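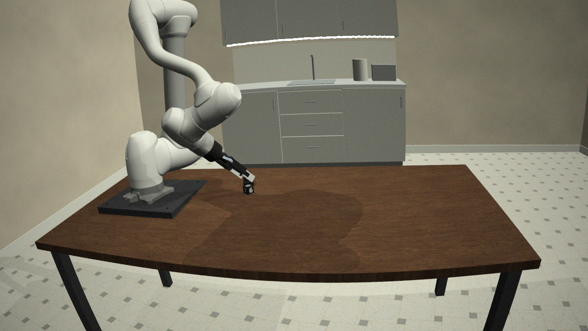
2023-07-29 – cube pick, simulated set, kitchen room

Carried on with the scripted demonstrations for the single-cube task. Room, table and arm base unchanged from the previous batch. Only the cube pose and the arm's start pose are sampled per episode.

Total kept after filtering is 3,881. Dimas wants the split done by seed and not by episode, so that near-identical cube poses don't end up on both sides. Agreed. The split file is regenerated and the old one is deleted from the Treller share. Anyone with a local copy should throw it away.

Approach phase. The planner was bringing the gripper in on whichever solution it found first, which gave two clear families of approach: near vertical, and tilted with the fingers coming down on a diagonal. I had been inclined to drop the tilted ones. Intan's view is that they are valid grasps and that the policy will need them once the cube is placed close to the base plate, where a vertical wrist is awkward. Left both in and added a tag for the approach family so we can train with and without. The tag is computed from wrist pitch at the pre-grasp waypoint, so it costs nothing to recompute if we move the threshold.

Contact. The close command is still being issued slightly before the fingers have settled around the cube. In playback it looks fine. In the logs the first contact is on one pad only, and the cube gets a small yaw before the second pad arrives. Added a hold of 4 control steps before closing. Re-ran 300 seeds with the hold: yaw is down, no new failures. The remaining seeds have not been re-run, so the set is mixed at present. Column "hold" in the index says which is which. Do not average across it.

Cube. Dark body, white numerals. Ridwan S. asked whether the numerals matter. For this task they don't, but the Siregar people want to use the same episodes for a "turn the 6 to face the sink" instruction later, so face orientation is now written out at the start and end of every episode. Two things to note:
– orientation is stored in the table frame, not the arm frame
– a dark cube inside the arm's own shadow on the brown top has very little contrast. The segmentation baseline loses it in some of those steps. The mask from the renderer is fine, so this is a baseline problem and I am not touching the lighting for it.

Wayne would like the light direction varied anyway. My preference is to finish one clean set under fixed light first, then do variation as a second set with its own name. Put down for September unless somebody objects.

Failures. Most rejects are the cube sampled too near the table's front edge. That edge is slightly curved and the sampler treats the top as a plain rectangle, so the margin is wrong towards the corners. Changed the sampler to use the mesh outline with an inward offset. The other rejects are planner timeouts, not looked into.

Instruction text. Ridwan H. has sent 2 more phrasings for the pick. Both added. "Grab the die" taken out again, as the object is called a cube everywhere else and I don't want to settle that argument in the data.

To do:
– re-run the rest of the seeds with the hold
– ask Intan for the wrist pitch threshold she used in Tusisthorpe
– check that gripper width is logged in metres throughout; the early files look like millimetres
– copy the index to Callberg after the re-run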